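Pralla: notas de uso del conjunto de textos

Pralla es una colección de 100 recetas de pan escritas por familias de Olberg y transcritas a mano. Cada receta está en un archivo de texto, con el título en la primera línea. La versión presente corrige 26 errores de cantidades — casi todos de levadura.

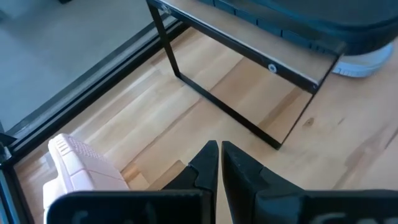

Las recetas conservan la ortografía de su autor, también cuando es dudosa. En el campo "superficie" se anota dónde se amasa: el valor "madera" corresponde a una superficie como la de la foto, y "otra" vale para todo lo demás. Si el dato falta, el campo queda vacío.

Licencia: uso libre, con mención de Pralla. Para correcciones, escribir a Negri.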